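Ticket: Left gripper says "closed" but the ribbon isn't in it
Station: Hollow
Opened by: Gleice Arruda
Assigned to: Radomir Vasić
Status: fixed, leaving open until Tedau has been checked too
Last updated: 25/11/2022

Okay, so this is the bouquet task again, sorry everybody! I was recording ribbon examples on Hollow this morning and the left gripper kept reporting closed and holding while the ribbon was just lying on the table. On my leader handle it feels exactly like a good grab, so I pull back, the arm sails off with nothing, and the episode gets saved as a success unless I catch it and hit discard. I caught 9 of them. No idea how many I missed before that (I know, I know).

Things I tried before bugging anyone: restarted the recorder, re-homed both arms, swapped my handle with the one from Tedau. Same thing every time. Wiped the finger pads too, and that helped for maybe two episodes and then it was back to its old tricks.

Radomir asked for a moment when the grab was good, so he could line it up with the log. Episode 42 is a nice one, right arm on the neck of the bouquet and left arm up high with the ribbon end.

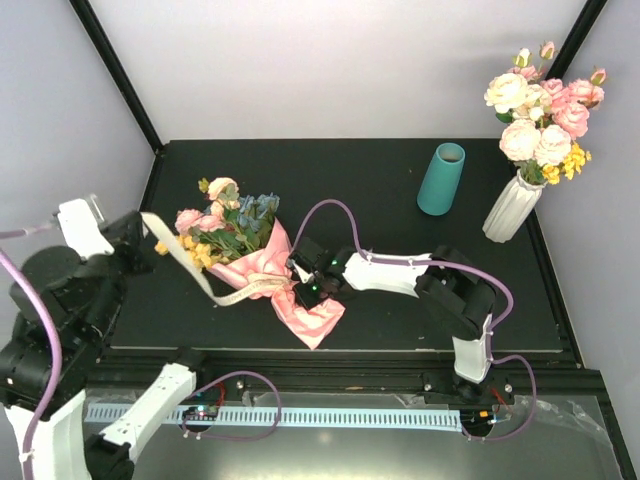
Episode 42, Hollow: ribbon held by the left gripper, right gripper closed on the tie.

He put the gripper readings from 42 next to one of my bad ones and they're nearly identical, which is the whole problem. The ribbon is so thin that "fingers shut on ribbon" and "fingers shut on air" land on the same side of the threshold. It was set back in February for the cup task and we never touched it when we moved to flowers. Makes sense, a cup is a lot fatter than a ribbon!

Radomir re-zeroed the left fingers and gave the ribbon task its own threshold. I ran another batch after lunch and did a few empty grabs on purpose, and every one of those came up as "not holding". Real grabs still read fine. Much happier.

Now the boring part. The Hollow set has 1,340 episodes with the old setting, and the success flag on those can't be trusted for the left hand. Dalva is going through them by eye and relabeling. Please don't pull that folder into training until she says so, and Brock, that includes the overnight job, which I think still points at it.

Also, could we get a little beep when the flag flips? I'm watching the flowers, I'm never looking at the screen.

Still to do: same check on Tedau, then Radomir can close this.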